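Home | Boards | Ask | Members | Log in
We use cookies to keep you signed in. OK

Are the contact frames worth buying?

Kanako Ikeda
Putting together a used workstation board from Rautiainen. Their listing says the stock clamp bends the CPU and you need a Brevora frame for $55. Sounds like upselling to me.
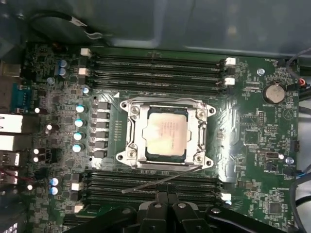 Stock clamp closed, no memory in yet.

It's for file storage, not gaming. Does the clamp matter at all?

Valtteri Pesonen
I doubt it. Your CPU is held by a steel plate with four screws, and I've never seen a bent one on that style of socket. Ask them for measurements. I did once and got a link to the checkout page.

I'd worry more about the memory. Eight slots, so read the manual for which ones to fill first.

Oskari Lappalainen
Bought one, temps went from 55 to 53. Could be the new paste. Wouldn't pay for it again.

Tyyne Suominen
just get it, cant hurt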